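Print this article | E-mail to a friend

Reading time: 3 minutes

Bumon Wall Paint in Matte, One Year On

By Sakda Paisan

I painted the back workshop last November with Bumon's matte interior paint, in a beige-gray the company calls Natcombe. I used three gallons at $84 each. After a full winter and summer I have an opinion on it.

Coverage is good. The old walls were a glossy cream that had yellowed in patches. Over one coat of primer, the Natcombe took two coats, and the second went on faster than the first. The can says to wait four hours between coats. I waited overnight and had no trouble with roller marks. The smell was mild and gone by the next evening.

I used a 14-inch roller for the big areas and an Evangelista angled brush for the corners. The paint is thick and does not drip much, but it dries quickly on the brush. Rinse it every half hour or so.

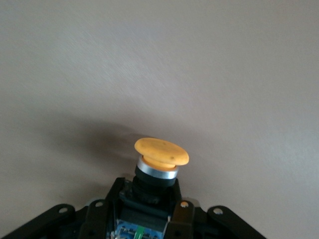

Touch-ups are where most matte paints let me down. With this one I can dab a scrape with a small foam brush and not find the spot a week later, as long as I stir the can well first. The color is quiet. It goes a little lighter in places depending on how the light falls, and next to something like the yellow push button with its silver ring it looks more gray than beige. On the little sample card it looked nearly tan, so buy a test pot.

Cleaning is the weak point. A damp cloth takes off dust and pencil. Grease is another matter. I rubbed at one handprint with dish soap and was left with a shiny patch that I had to paint over. The Sustness matte I used in the hallway stands up to scrubbing better, but it needed a third coat and the color choice is small.

I would buy the Bumon again for a bedroom, office or workshop. For a kitchen I would go up to their satin - same colors, a few dollars more.

Comments (3)

gluepot: Did you sand the gloss first or go straight to primer?

Sakda Paisan: Light sand with 120 grit, wiped down, then primer.

Marnie T.: Same shiny patch problem here, by the light switch. Satin next time.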